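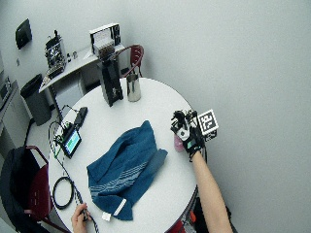 **When does a police officer's demand for money become extortion?**

It becomes extortion when the officer uses the powers of the office, or a threat to use them, to obtain something to which neither the officer nor the service is entitled. The threat need not be spoken, and the money need not change hands.

# Chapter 14: Misuse of Police Powers

## 14.1 Scope of the chapter

Chapter 13 dealt with the lawful powers of arrest, search and seizure. The present chapter considers what follows when those powers are turned to private gain. It covers extortion, bribery and theft by serving officers, and the procedures by which such conduct is reported, investigated and tried.

Students should keep two offences apart. In bribery, both parties may be willing, and both may be charged. In extortion, the person who pays does so under pressure and is treated as a victim. The line is often hard to draw in practice, and courts look closely at who first raised the matter of payment.

## 14.2 The Kastville case

The following account is used throughout the chapter. In November, two officers attached to the Kastville traffic unit stopped a delivery lorry belonging to Brarka, a building supplies firm. The driver was told that his load was unsafe and that the lorry would be held for 14 days. He was then invited to settle the matter by paying 100 in cash. No notice was written and no entry was made in the unit's register.

The firm's manager, Marion Lennox, complained to the district inspector. A search of the register against the firm's delivery records showed 106 stops on the same road with no matching entry. Both officers were suspended on full pay while inquiries continued.

The defence argued that the payment was an informal fine. The court rejected this, holding that a fine exists only where the law provides for it and a receipt is issued.

## 14.3 Terms used

**Colour of office:** the appearance of lawful authority, used to support an unlawful demand.

**Suspension:** removal from duty pending a decision. It is not a finding of guilt.

Section 14.4 sets out the elements of the offence in order, beginning with the status of the accused.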